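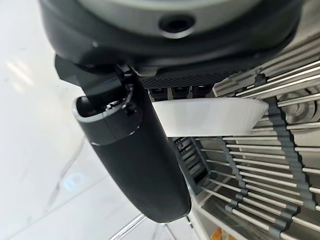

About Us

Stesuvby is a community singing school and rehearsal space for adults and teenagers. We run open choirs, small-group voice classes and a recording program for singers who want to hear their work back. You don't have to read music to join, and there is no audition for any of our open groups.

How we started

The school grew out of a drop-in choir that met in a borrowed church hall in Useck. People came to learn one song in an evening, sing it through a few times and go home. After a few seasons the regulars wanted harder arrangements and the newcomers wanted more time on the basics, so the choir split into 2 groups. Both are still going. The first is now called the Saturday Choir and the second is the Useck Singers.

We moved to our own building later on. It has one large rehearsal room, several practice rooms with upright pianos, and a control room for recording. The large room seats 40 singers in rows, or more if we take the chairs out.

What we sing

Mostly pop, soul, folk and indie songs, arranged in three or four parts. Our arrangers write for the voices we have that season, which means a song may come back a year later with a different alto line. Members can suggest songs at any time using the list by the front door. We try most of them. Some don't work for a group and we drop them after a week or two.

The Useck Singers also perform longer pieces, usually with a small band. Their spring concert is in May and tickets are sold at the door.

Classes

Voice classes run in blocks. Each block covers breathing, pitch, blending with other singers and reading a simple part. The Sydorenko Room is used for beginners and is on the ground floor, with step-free access from the parking lot. Intermediate classes meet upstairs. There is an elevator next to the kitchen.

Teen classes follow the school calendar and stop over the summer.

Recording

Trovus is our recording program. Groups rehearse a song over several weeks, record it in the large room and get a finished mix. Soloists can take part as well. Recordings belong to the singers who made them, and we only post a track online if everyone on it has agreed in writing.

Our library

We keep 700 arrangements on paper and as files, most of them written for our own choirs. Other community choirs may borrow them for a small copying fee. Please ask for the current list before you order, and tell us how many singers you have in each part.

Fees and support

Open choirs are paid for by the session or by the season. Classes are paid for by the block. Reduced rates are available for students, retirees and anyone out of work, and you don't need to show proof.

Visiting

The office is open on rehearsal evenings from 5 p.m. You are welcome to sit in on one rehearsal before you sign up. To reach us by phone, call the main number and dial extension 3703.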